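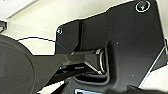 Does a printed postcard still bring people into a small local store?

It can, if the mailing list is short and the card asks the reader to do one simple thing. The cards that flop tend to be the ones trying to say everything at once, and I've written plenty of those, so let me tell you about the one I'm proud of.

Kostiuk is a shoe repair shop in Fernville, on the street behind the post office. They do heels, soles, zippers, the odd accordion strap. I'd been writing ads for a living for 18 years when they called, mostly for companies with whole floors of people to argue with me, and I said yes before they'd finished telling me what they could pay (not much!). I love a shop with one product and a bell on the door.

Their old advertising was a quarter page in the free weekly. It had the name, the phone number, a drawing of a boot, and then a list of services in type so small I had to hold it up to the window. Keys cut. Belts shortened. Luggage wheels. Somebody had squeezed in "Since our grandfather" at the bottom, with no year, and I thought that was the best thing in the ad.

So I went and sat in the shop for a morning. I always try to do this and clients always think it's strange. What I heard, over and over, was people apologizing. They'd put a pair of shoes up on the counter and say sorry, they're in terrible shape, it's probably too late. One woman had carried hers in inside two grocery bags, one inside the other, like contraband. And every time, the answer from behind the counter was the same: "We've seen worse."

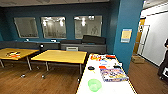
I wrote that down and underlined it so hard the pen went through the page. "We've seen worse." It's three words and it's what they say all day long anyway. I could've gone home at ten o'clock.

Instead I did what I always do and wrote another two pages of headlines, all of them clever, none of them as good. There was one about souls and soles that I'm not going to repeat here. When I showed the lot to Lauri Vuorinen, the designer I share most of my jobs with, she read down the list, put her finger on "We've seen worse," and went to make coffee.

Lauri's layout was a single shoe, photographed from the side on plain gray, with the sole hanging off like a tongue. Headline underneath. On the back, the address, the hours, and one line: bring this card and your worst pair before the end of June. We argued over whether there should be a discount. I wanted ten percent off. She thought a coupon would make it look like every other card in the mailbox, and the family sided with her. What people got instead was their shoe on the shelf in the front window, next to a little handwritten tag, until it was time to fix it. I thought that was a terrible idea and said so. I was wrong, and people loved it.

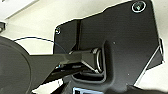

Then there's the list, the dull part that eats half the budget. A mailing house called Indalico had quoted them for the entire zip code, every door. The price wasn't crazy, but most of those doors belong to people who've never had a shoe repaired and never will. The shop had a drawer of old claim tickets with addresses on them. We spent an afternoon typing those up, threw out the ones with no street name, and ended up with 247 households. That was our whole mailing. The printer, Trarkus, had a minimum run bigger than that, so the extras went in a stack by the register and got handed out with finished repairs.

I typed names until my eyes crossed, by the way. If you're ever tempted to hand this job off, don't. I learned more from that drawer than I've learned from some research decks. The same families came up again and again, and the same three streets, and a surprising number of tap shoes. There's a dance school up the hill! We had no idea it mattered so much, and the second card, the one we did for fall, was a tap shoe.
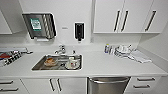 By the end of June, 87 of the cards had come back over the counter. I've worked on campaigns with television money behind them that would be thrilled with that kind of response, although you have to remember these were people who already knew the shop. They'd drifted off, or moved their good shoes to the back of the closet and felt bad about them. A card to total strangers would've done a lot less, and I'd say so to anyone who asked me to copy it.

The window filled up, too. There was a hiking boot with moss on it. A pair of white wedding shoes came in that had clearly met a lawn. The tags were written by whoever was on shift, and they were funnier than anything I'd have come up with, so I kept my hands off.

The weekly ad is gone now. "Since our grandfather" moved to the back of the card, still without a year.

3 comments

heelandtoe
I got one of these in the mail and kept it on the fridge for ages. Never did take my boots in. Is the offer dead?

Marge in Fernville
They fixed my mother's pumps. The moss boot was my brother in law's and he is far too proud of it.

printshop_pete
Would love to know the card stock. Uncoated?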